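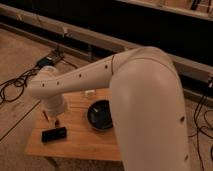
Most of March went into the planner's stale-scene bug. Wimby, our scene tracker, publishes object poses at 10 Hz, and the planner was reading them without checking the stamp. With the upper arm blocking part of the view of a black bowl, the fitted rim drifted toward the arm, and the planner trusted it. I now drop any pose older than 300 ms and keep the last unoccluded fit for anything static.

The second change is in Kullance, the trajectory layer. It used to replan on every perception update – fine for free motion, bad near contact.

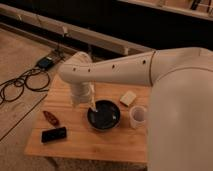
Why not just lower the replan rate? A lower rate delays every correction, including the ones you need during approach. Gating on distance to the goal keeps the fast rate where it is useful.

The gate is a single parameter in the config. Inside it, the goal is frozen and only the impedance controller runs. 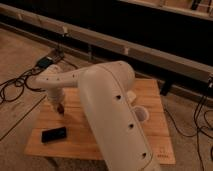
I replayed 600 logged segments through both versions. The old code changed its goal inside the gate in 383 of them. The new code can't, by construction, so the number to watch is final tip error, and I don't have a clean measurement of that yet.

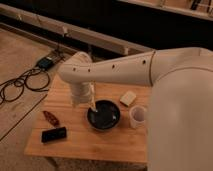
Logging moved to Flosico at the same time. Timestamps are now taken at capture – the old ones were taken at write, and were useless for this. The Auer driver still stamps on receipt. That patch is next.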